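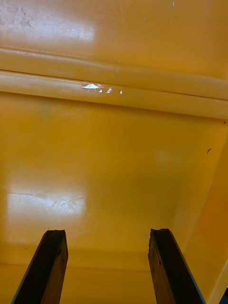
Zuvard open-day recordings, data card

Summary
Teleoperated two-arm kitting, recorded during the June open day at the Rezende lab. Operators were visitors with no prior training. Maintainer: Valquíria Honorato.

Contents
950 episodes recorded, 900 released. Maximum episode length is 40 seconds. Episodes with a controller fault were dropped; failed grasps were kept and carry success=0.

Task
Move the requested parts from the yellow bins to the lined steel tray in the center of the table. Parts include small DC motors, a red circuit board and wire harnesses. 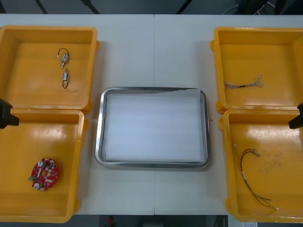
Bin contents were changed between operators, so bin position is not a reliable label for part type. Use the part_id field.

Known issues
Glare on the bin floors affects the wrist views. Clocks drifted in 46 episodes, listed in drift.txt. The Vomlow loader skips these by default.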